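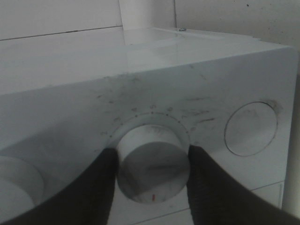 文／Kanako Noguchi　5月10日 星期日

首页　农场动态　会员须知　取菜点　往期文章　联系我们

Mahtab Hassanpour 在 Trenard 种菜进入第五个年头。农场今年有204户会员，分整份和半份两种，每周配一次菜。我去的那天上午她正在育苗棚里给茄子苗换盆，我们就站在苗床边上谈。

她说今年最大的变化是把 Darkport 那块地也种上了。“以前只有坡上这一块，土薄，种根菜总是长不直。Darkport 地势低，土深，胡萝卜和牛蒡都挪过去了。麻烦的是排水，下过大雨要等好几天才能进机器。”

去年会员交回来的意见，她一张张看过。写得最多的是叶菜太多，吃不完。“五月、六月确实全是叶子，菠菜、小白菜、生菜，地里就只有这些。”今年她少播了两畦小白菜，改种豌豆和小萝卜，又在棚里提前种了一批黄瓜。黄瓜能不能赶上第一周，她不肯保证。

份额的价钱没有动，种子和纸箱都涨了。她把去年的账给我看，光纸箱一项就花了1,868元。“所以请大家把箱子还回来，压平，别撕掉底。湿了的不要。”

问到半份的会员会不会觉得亏，她想了一会儿。“半份不是每样菜减一半，南瓜没法切开给你。半份是少几样。整份这周有八样，半份可能是五样，下周换着来。有人连着两周没拿到芹菜，会写信来问，我就给他补一把。”

Larkisport 的取菜点今年换了地方，从车站旁边搬到 Sakamoto 米店的后院，取菜时间到晚上七点为止。她说过了七点米店要关门，菜会送回农场，第二天中午以前可以自己来拿，再晚就分给帮工了。

农场今年有16个帮工名额，用半天劳动抵一部分菜钱，四月就满了。帮工主要做采收和洗菜，早上六点开始。“来的人都以为要锄草，其实大半时间是在洗萝卜、捆韭菜。”

虫害方面，她最担心的还是跳甲。芝麻菜和小白菜一出苗就盖网，一直盖到收。叶子上有小洞的照样装箱，她希望会员不要介意。西红柿今年种了三个品种，都是去年反映好的，那个皮太厚的黄色大果不种了。

秋天的份额九月开始登记，老会员先登记一周。除了南瓜和土豆，她打算试一点大葱，种在坡地靠路的那一边。“葱要培土，费工，先种两行看看。”

说完她看了看棚里的温度计，过去把侧面的膜卷起来，又回来接着换盆。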